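Gripper thread, since a few people asked what we ended up doing in October. We had two sets of parallel fingers on the same arm and wanted to pick one before the next project starts.

Set one is the Maka, narrow fingers with rubber pads. Set two is the Uter, wide and stiff, with a small step cut near the tip. Same wrist camera, same controller, same speed limit for both.

The job was simple on purpose. Pick an item off the table, lift it, hold, put it down on a mark. Ten tries per item per set, then swap fingers and repeat. Roman Pawlak ran the arm and I kept the sheet.

First finding has nothing to do with grip. Swapping the Maka fingers takes four screws, and one of them sits behind the camera bracket. The Uter set takes two screws and you can reach both from the front. Over a week of swapping that matters.

Bottles: both sets were fine when full. With empty bottles the Maka won. The pads give a little and the wall doesn't buckle. The Uter needed the force turned down, and then it slipped on the smooth ones.

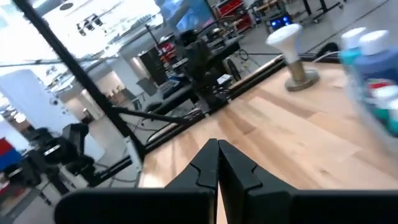
Small flat things went the other way. The stepped tips on the Uter get under an edge that the rubber pads just push along the table. Washers, a thin key, a plastic lid. The Maka dropped the key so often that Roman asked to skip it. We did not skip it.

Camera view is the trade-off. Wide fingers take up a lot of the bottom of the image, and the detector loses an item in the last bit of the approach. We now save the last good position and go in blind from there. Works if nothing moves.

We also tried tilting the camera up. You see more of the table but also more of the room, and then the detector starts finding things on other people's benches. Rizwan Janjua fixed that with a crop in the software – five lines, should have been there from the start.

Calibration drifted on both sets after swaps. Worst case was over 2 mm at the tip. We recalibrate after every swap now. It takes 21 minutes if you don't rush it, so we swap less.

Decision for now: Uter fingers stay on, with a thin pad glued to the upper part of the inner face for bottles. Jolanta Kaczmarczyk is cutting the pads. If the glue holds up I'll post the thickness we settled on.

Someone asked about suction. We have a cup from Borkowska in a drawer and haven't mounted it yet. It needs an air line on that side of the room, and the request is in.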